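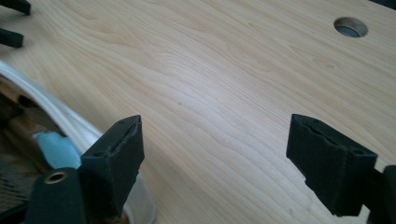
How to clean and oil a pale wooden desk with a cable hole in it

Posted by Itziar Nieto, Jun 14, 2025

Pale wood is a lovely choice for anyone who never drinks tea. The rest of us need a routine. Mine takes an evening of work and a night of leaving it alone, and the second part is harder.

These instructions are for bare or oiled wood. If your top is varnished, a damp cloth will do and you can have your evening back. To find out, put a drop of water somewhere unimportant. If it sits there in a smug little bead for ten minutes, you have varnish, or very good oil, and either way you can stop reading.

What you need

Two lint-free cloths (old T-shirts, well washed)
Washing-up liquid
Fine sandpaper, 240 grit
Clear hard wax oil
A cotton bud or an old toothbrush
A metal tin with a lid, half full of water

1. Clear the desk. All of it. Moving the pile from the left side to the right side and back again is how I did it in February, and there is still a line down the middle to prove it.

2. Unplug whatever runs through the hole and pull the cables out from underneath. Label the plugs first if you have more than a couple. If there's a plastic collar in the hole, lift it out and wash it in the sink. You will not enjoy what's under the rim.

3. Wipe the top with warm water and a very small squirt of washing-up liquid. Wring the cloth out until your wrists complain. Go over it again with plain water, dry it, and leave it for a couple of hours.

4. Sand lightly, always along the grain. Wavy grain makes this less obvious than it sounds, so pick its general direction and stick to it. Small dark specks are often just part of the wood. I spent 22 minutes on one before Ekkachai Suksawat, who was supposed to be helping, pointed out that it was going down as fast as I was.

5. Do the hole. The cut edge is end grain and drinks oil like a student, so give it a gentle rub with the sandpaper and brush out the dust.

6. Put on the oil, thinly. A tablespoon goes further than you think. Work it in, wait ten minutes, then wipe off everything that hasn't soaked in. Use the cotton bud for the inside of the hole and give that part a second go.

7. Put the used cloths in the tin of water and shut the lid. Oily rags can heat up and catch fire by themselves. I have no joke for this one.

8. Leave it overnight with a window open. Keep the cat out.

A second thin coat the next evening is worth doing if the wood looks patchy. Use coasters for the first week, while you still care.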